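Review: Fledutton Paired Hand-Held Grippers
Demonstration visit, 11 December 2019
Reviewed by Heather MacAulay for the Trorley Equipment Panel

The panel attended a demonstration of the Fledutton hand-held grippers, which are carried by a person and used to record tasks for later robot training. Ada Cocco led the session, and Lihua Cai answered technical questions. Visitors were invited to try the grippers for 16 minutes each.

Work took place on the mezzanine, among ordinary desks and shelves. The panel considers this a fair setting, as our own rooms are no tidier.

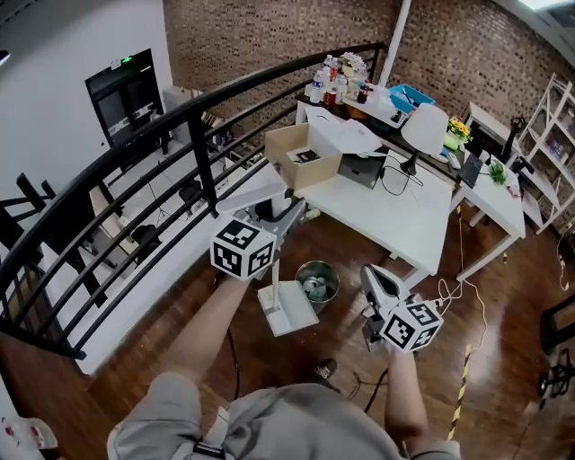
The paired grippers in use on the mezzanine, each fitted with a marker cube.

Handling was good. The grip sits naturally in the hand, and Ross McIver, who has small hands, reported no strain. The jaws closed evenly on bottles and paper. Thin items were harder, and a pen was dropped on 9 occasions out of 22. The marker cubes take some getting used to, as they can knock against shelf edges in close work.

Instructions were clear but brief. A printed guide was not available on the day and has been promised for January. The panel also asked for a written cleaning procedure.

The grippers are recommended for a trial at the Jukville site, subject to receipt of the guide. Questions may be sent to Ishbel Mowat at the panel office.

Rating: Good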